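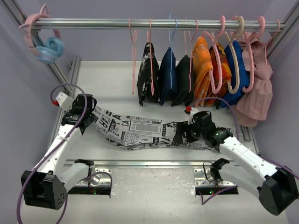 ## Slide 7: Hanging space

- Open with the Disbridge shop: 52 items, one short rail.
- Folded pieces go over the bar of the hanger. Dresses hang full length at one end.
- Thick hangers take more room than thin ones. Ask who has mixed both on one rail.
- Pull empty hangers before adding stock.
- Prints next to plain colors, so people can find them.
- Mention the Tollo order (126 thin hangers, August).
- Pause for questions, then Plomska slides.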